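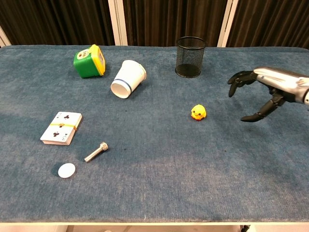
1/ Kitchen quotes, a thread

We are getting the kitchen redone, or we are thinking about it, and I've now sat through enough sales visits to have opinions. Mostly about the word "timeless."

2/ Everything is timeless. The flat-front doors are timeless. The grooved doors are timeless. The brass handles that were in no kitchen I had ever set foot in until a few years ago, also timeless. I asked one salesman what wasn't. He said "oak." Then he showed me an oak one.

3/ For background: galley kitchen, one window over the sink, a back door that opens the wrong way. Cabinets are from whoever had the house before the people before us. They're ugly. They also close, all of them, every time, and I've started to respect that.

4/ First stop was Altano. Very nice showroom. Coffee, soft chairs, a drawer you can open and shut while they talk to you. I opened and shut it a lot. Lovely drawer. It had nothing in it. I'd like to see the same drawer with a potato masher in there.

5/ The Altano design fee is $200, "fully credited toward your project." Credited if you sign within 21 days. I asked what happens on day 22 and was told that most clients find the timeline very comfortable. So you lose it.

6/ And you don't get to keep the drawings. You paid for them, you can look at them on their screen, you can't take them home. I asked if I could take a picture with my phone. There was a pause. I could take a picture of the mood board.

7/ The mood board had a lemon on it.

8/ Second was Wirard, who do the doors-only thing. Keep your boxes, change the fronts. I went in wanting to like this one. It makes sense on paper, and I have already said my nice things about the boxes.

9/ Wirard's ad says "a new kitchen in 2 days." Two days is the fitting. Before that there's the measuring visit, then the wait for the doors, which the ad doesn't mention and the man did, quietly, while putting his coat on. Late January if we ordered that minute.

10/ Also the price in the ad is for the fronts. Hinges extra. Handles extra. End panels extra, and you need end panels, or the sides stay the old color and the whole thing looks like a bad tooth.

11/ I did the math at home with all the extras in. It came to 87 percent of what a full set of new cabinets would cost from the flat-pack place. For doors. On somebody's old boxes.

12/ To be fair to Wirard, that flat-pack number doesn't include anyone putting them up, and I'm not going to pretend I'd do it myself. My husband says he would. He has said that about the back door as well.

13/ Then the open-plan talk. Everyone who comes into this house wants to take out the wall between the kitchen and the dining room. They put a hand flat on it, like a vet with a cow. "Have you thought about opening this up?"

14/ I have thought about it. I fry onions. I run a dishwasher that sounds like a truck backing up. There's a person doing homework on the other side of that wall and a person watching TV past that. The wall is doing more for this family than any island would.

15/ "But you'd get so much light." From where? It's one window and it faces the neighbor's garage. Taking down a wall spreads the same light over more floor -- you don't get extra.

16/ I asked the guy from Michiels whether the wall was load-bearing. He said probably not. I asked how he knew. He knocked on it again. I would like there to be a step between knocking and a sledgehammer, and I'd like an engineer to be standing on it.

17/ Michiels did give the clearest written quote, I'll say that. Line by line, labor apart from materials, haul-away on its own line. One item was called "design uplift" and I asked what it bought me. He took it off. Didn't argue at all, which makes me wonder about the other lines.

18/ Several of you told me to talk to Hilde Vermeulen, who does kitchens on her own out of a back office, no showroom. I was ready to roll my eyes. Small studios can be the worst for this stuff, all "journey" and linen aprons.

19/ She asked what we cook. None of the others had. Then she stood at the stove, turned to the sink, turned back, and said the fridge was in the wrong place. It is. I've been walking around the end of the counter with milk for years and thought that was just life.

20/ Her suggestion was to move the fridge, rehang the back door so it swings the other way, put in a decent light over the counter, paint what's there. Then live with it for a winter and see what still bugs us.

21/ I'm suspicious of that too, obviously. A designer who tells you to spend less is either very good or planning to see you again in a year. Could be both. She charges by the hour and she told me the rate before I'd sat down, so she's ahead on points.

22/ She did try to sell me on one thing, a Jorberg faucet, the pull-down kind. Nice enough. I said our faucet worked. She said "for now." I'm still a bit annoyed about "for now," mainly as it started dripping the week after.

23/ Things I'll be asking from here on, to anyone. Who keeps the drawings? When does the price expire and why? What's missing from the number in the ad? Who is in my house on the day, you or someone you've never met?

24/ And if they say "resale value" I'm going to ask which buyer they have in mind. The last people paid for a kitchen desk with a phone nook to please the next owner. I am the next owner. I keep bags of rice in it.

25/ Someone's asking about countertops. I don't know yet. I've been told quartz is indestructible by people who sell quartz, and told it scorches by people who sell granite. My mother has laminate with a burn mark on it and puts the toaster over the burn.

26/ Where we are now: fridge moves first, once an electrician has looked at the outlet back there. Door after that. Altano have called again to say my 21 days could be extended as a courtesy, which is odd as I never paid the $200.

27/ Paint color is a separate fight and I'm not having it on here. It won't be greige. If you've had old cabinets painted and they've lasted, tell me what was used and whether you'd cook near it -- photos from after a few years please, the day-one ones are no use to me.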